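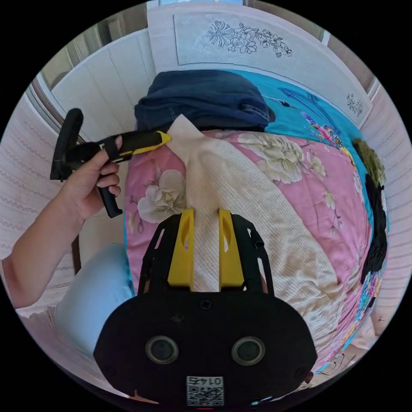
The cream knit on the guest bed, halfway to folded.

I put off the sweater drawer from February until this week. It had gotten to the point where it wouldn't close unless I pushed down on the pile with one hand and shoved with the other. Anything on the bottom I had stopped wearing, mostly from not remembering it was there.

So yesterday I took everything out and did it on the bed. I like folding on the bed better than on the table. The table is the right height but the surface is slick and knits slide around on it. A quilt grabs them a little and they stay where you put them. The one with the peonies is good for this. It came from Sampaio, a shop that used to be two doors down from my old apartment on Skultance Street, and it has outlasted everything else I bought there.

Ribbed knits are the hard ones. A T-shirt has an edge and you can follow it. Ribbing pulls in one direction and springs back in the other, so you line up a corner, let go, and the corner has moved. What works for me is to pinch the top corner first and hold it, then smooth the wide end out flat, and only then bring anything over. If I start from the wide end I get a lump in the middle every time.

I also quit folding them small. For a long time I did the little upright packets, and they look nice for maybe 6 days. With heavy knits they fall over as soon as you take one out. Now I do one fold lengthwise on each side and one fold across, and lay them flat with the thickest at the bottom. The drawer holds less this way and I had to get some things out of it, which was overdue.

Denim is easy by comparison. It has seams to go by and it stays folded. I do those first and stack them up toward the pillows so they are out of the way, and then I have the lower half of the bed for the knits.

The dresser is a Druline, the 109 model, with the deep bottom drawer. I bought it used for 20 dollars and had to glue one of the runners back on. The bottom drawer is too deep for shirts but fine for sweaters. I lined it with brown paper this time. The old liner was a sticky plastic one and it had started to curl at the back and catch on the wool.

A few things came out of the drawer for good. There was a gray cardigan with a hole under the arm that I was never going to fix, and two scarves that I think were presents. The cardigan is going to be rags. The scarves are in a bag by the front door with the Sosenberg coffee tin of spare buttons, which I am giving to my sister for her sewing.

The whole thing took most of an afternoon, with a break for lunch. The drawer closes now with one hand. Next is the closet shelf where the sheets are, and I have not figured out the fitted ones yet. If you have a way of doing them that stays flat, leave it in the comments.

Posted 9 July 2019

Contact | Copyright 2019, all rights reserved | Back to top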